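Prestach abre em julho programa de triagem e acondicionamento de bens domésticos

Iniciativa desenvolvida com a Dorus apoia famílias em mudança de casa ou em obras e prevê a entrega gratuita de 1535 conjuntos de material de embalagem

A Prestach, entidade dedicada ao apoio à habitação, anuncia a abertura das inscrições para o programa Miranda, destinado a agregados familiares que precisem de esvaziar, proteger ou reorganizar divisões da casa. O programa arranca em julho e decorre em parceria com a Dorus, responsável pelo fornecimento do material.
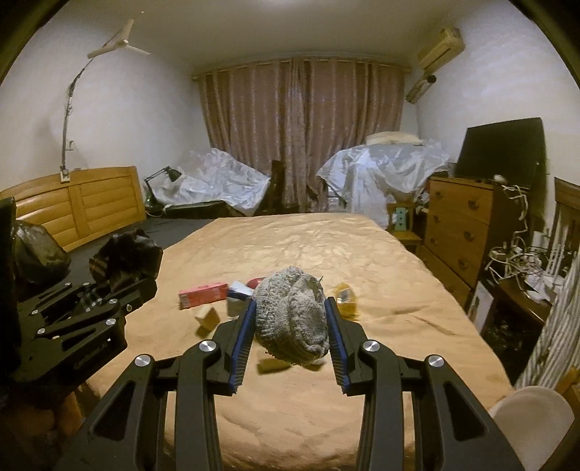
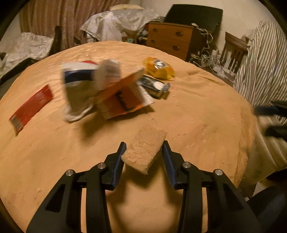
Pequenos artigos dispostos sobre a cama e sobre a mesa redonda, com coberturas de plástico ao fundo.

O método adotado assenta na triagem dos pequenos artigos antes de qualquer deslocação de móveis. Caixas de uso corrente, embalagens de alimentos, peças de vestuário soltas e artigos de limpeza são reunidos numa superfície ampla e desimpedida, de preferência à altura da cintura, e distribuídos por categorias. Só depois se procede ao fecho das caixas e à respetiva identificação, com indicação da divisão de destino.

«A maior parte do tempo perdido numa mudança está nos objetos pequenos», afirma Mahnaz Bakhtiari, diretora do programa. «Um roupeiro desmonta-se numa manhã. O conteúdo de quatro gavetas pode ocupar uma família durante dois dias, sobretudo quando tudo foi guardado à pressa e sem etiqueta.»

Na fase preparatória, a Prestach acompanhou 289 agregados, dos quais 82 tinham obras em curso na habitação. Foi neste último grupo que se registou maior procura de coberturas de proteção contra o pó -- um pedido que levou à revisão do conteúdo dos conjuntos. Cada um passa a incluir plástico de cobertura, fita adesiva, etiquetas de papel e sacos para têxteis.

As visitas ao domicílio são asseguradas por equipas de duas pessoas e têm a duração máxima de três horas. Os móveis que permaneçam na divisão são agrupados e cobertos, devendo manter-se livre a passagem até à porta e às janelas. Almofadas, mantas e roupa de cama seguem em sacos próprios. Os alimentos embalados são separados dos restantes artigos e ficam acessíveis durante todo o processo. Os cabos elétricos devem ser enrolados individualmente e guardados com o aparelho a que pertencem.

A formação das equipas está a cargo de Parisa Golestani, que coordenou a redação do manual de procedimentos. O documento, com 42 páginas, será disponibilizado também aos participantes que optem por realizar a triagem sem visita -- modalidade que confere igualmente direito ao conjunto de material.

As inscrições são gratuitas e podem ser efetuadas nos balcões da Prestach ou no espaço Tondell, entre as 9h30 e as 17h00. No ato de inscrição, os interessados devem apresentar comprovativo de morada e indicar o número de divisões a preparar. Têm prioridade os agregados com obras em curso e as pessoas que vivam sozinhas.

Contactos para a imprensa
Negin Mirzaei, Gabinete de Comunicação da Prestach
Mahtab Heydari, Relações Externas da Dorus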